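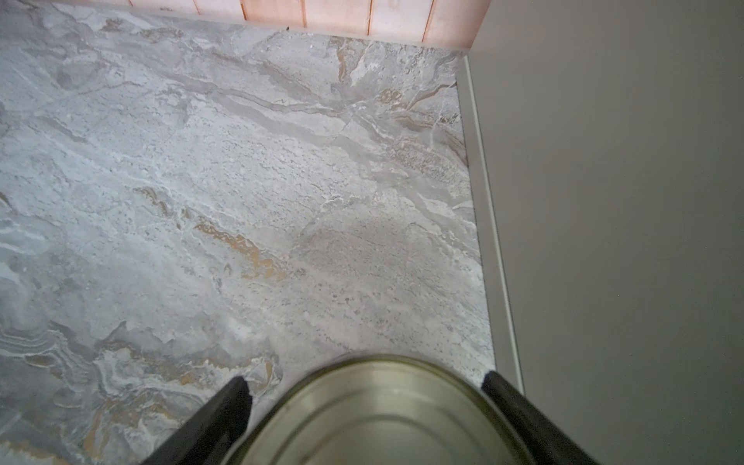
Recaps at the start of a serial drama episode have two jobs. They remind the viewer what happened before, and they signal which of the earlier plot lines will matter in the next hour. Most writing on the subject deals with the second job and treats the first as given. In our interviews it was the first that gave people trouble. Viewers who had left a gap of more than a week between episodes often placed a recap shot by its setting before they placed it by its characters, and they did so from small things such as a door, a lamp or a floor. A marble-look floor with swirling grey and white bands and thin gold veins (Figure 2) is the sort of surface that can do this work in a shot of a second or less, when no face is shown. Plain carpet can't, and several of the sets used in the series had plain carpet.

Figure 2. Patterned surface of the kind discussed in Section 4.1.

The series chosen for the study was a family drama set in a harbour town and shown on the Lurar streaming service. It ran for 16 episodes. Every episode but the first opened with a recap, and the service allowed viewers to skip it with a single press. We recruited 63 adults in Kendport, all of whom already paid for the service and none of whom had seen the series. They watched at home, at whatever pace they liked, and kept a short diary. The diary asked when they had watched, whether they had let the recap play, and what they could say about the story so far before pressing play.

Diary entries varied a great deal in length. Some were a single line ("skipped, remembered fine") and others ran to a page, mostly on which of the two brothers was lying about the boatyard. We did not correct errors of plot, and we did not tell participants when they had mixed up two characters, though this was common with the brother's wife and the solicitor, who are both introduced in the second episode and both wear grey coats.

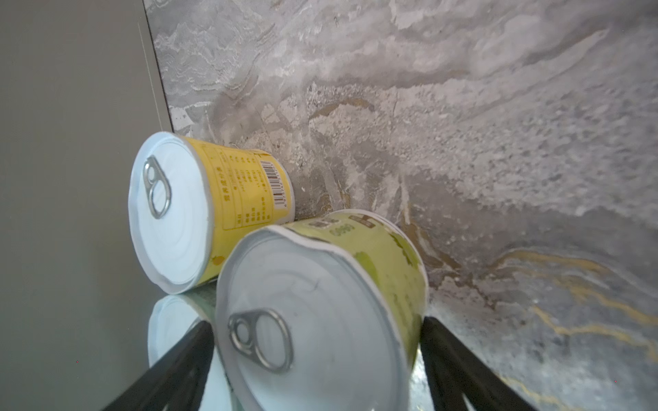

4.2 Skipping and the length of the gap

The clearest pattern was the expected one. Viewers who watched two or more episodes in one evening nearly always skipped the recap after the first. Several said that they found it irritating to be told something they had seen a few minutes earlier. Those who watched one episode a week let it play in most cases, and a small group went back and played it a second time.

What we did not expect was the behaviour of viewers with very long gaps. After a break of a month or more, people tended to skip the recap again — they said it was too short to help. Instead they read an episode summary elsewhere, asked someone in the household, or restarted the previous episode and watched its last ten minutes. One participant gave up in November and began again from the first episode after the new year.

The diary data were set beside comments left on the public Oravec forum during the same months. We collected 341 comments that mentioned the recaps directly. Complaints about spoilers made up the largest share. The usual form of the complaint was that a minor character who had not been seen for some time turned up in the recap, and so was bound to return in the episode that followed. Regular viewers treat this as a rule, and it is a fairly reliable one.
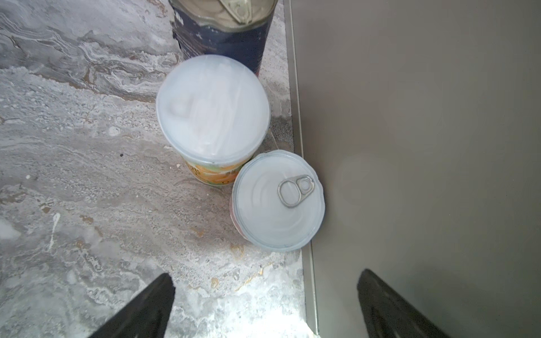 Television and Audience Studies

4.3 What the recaps contained

Each recap was broken down shot by shot using the Iken coding sheet, with two changes. We added a column for setting, and we dropped the column for music, as the same theme was used throughout. The longest recap had 23 shots and came before the final episode. Dialogue was often cut against pictures from a different episode, which made some shots hard to assign. Where the two coders could not agree, the shot was marked as mixed and left out of the comparison.

Shots of two people talking were by far the most common. Shots of places with no people in them were rare, and they were almost always used to open the recap. Viewers recalled them well all the same.
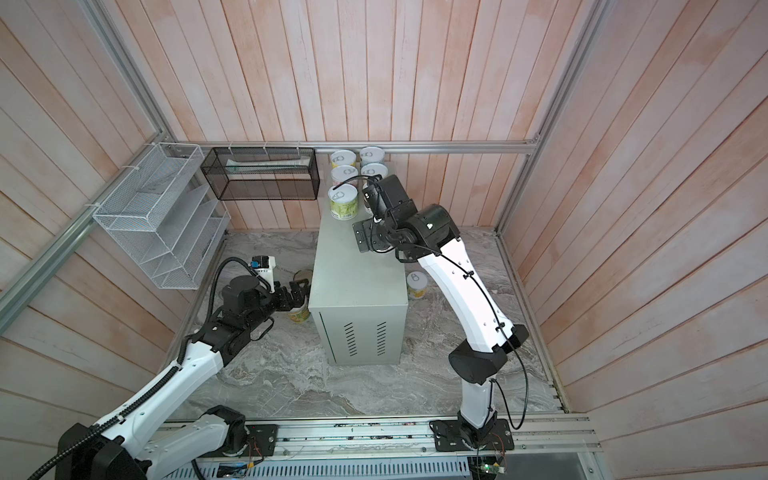
T. Iken

4.4 Limits

The sample came from one town and from one service, and the people in it had agreed to write about their viewing, which most viewers never do. Keeping a diary probably made them pay closer attention. Four of them said as much. We also had no record from the service itself of when a recap was skipped, so the figures in Table 3 rest on what people reported, usually the same night but in some cases the next morning.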